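Tindier Rehearsal Player
Section 2: Loading a song and setting up the mix

Before you start, connect the player to the Waltell mixer with both cables and turn the main volume all the way down. Songs must be stored as separate tracks (drums, bass, keys, horns, vocals). A finished stereo recording will play, but you cannot mute parts of it.

1. Switch on the player and wait for the song list.
2. Turn the dial to the song you want and press Load. Long songs take roughly 20 seconds.
3. Check the tempo on the top line. To change it, hold Tempo and turn the dial.
4. Press Mute on the part you plan to play or sing yourself.
5. Set the count-in. Two bars suits most singers. For songs that start on the offbeat, set it to four.
6. Press Play and bring up the main volume slowly.

Caution: Do not unplug the player while the Load light is flashing. The song list can be damaged and will have to be rebuilt from the Setup menu.

Note: Tempo changes are not saved unless you press Store. Muted parts come back the next time the song is loaded.

Note: If the bass sounds thin, make sure the low cut switch on the mixer is off - it is easy to knock when you move the cables.

If the screen shows code 1774, the player cannot read one of the tracks. Copy the song again and repeat step 2. For other codes, see the list at the back of this guide.

Text: Manon Després and Ebenezer Asante
Revised 19 September 2022

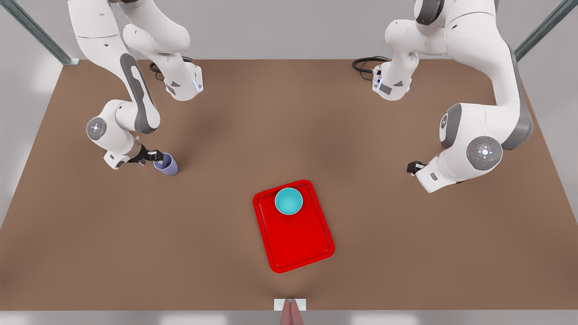 Two robot arms over a tabletop, one holding a purple cup (computer rendering).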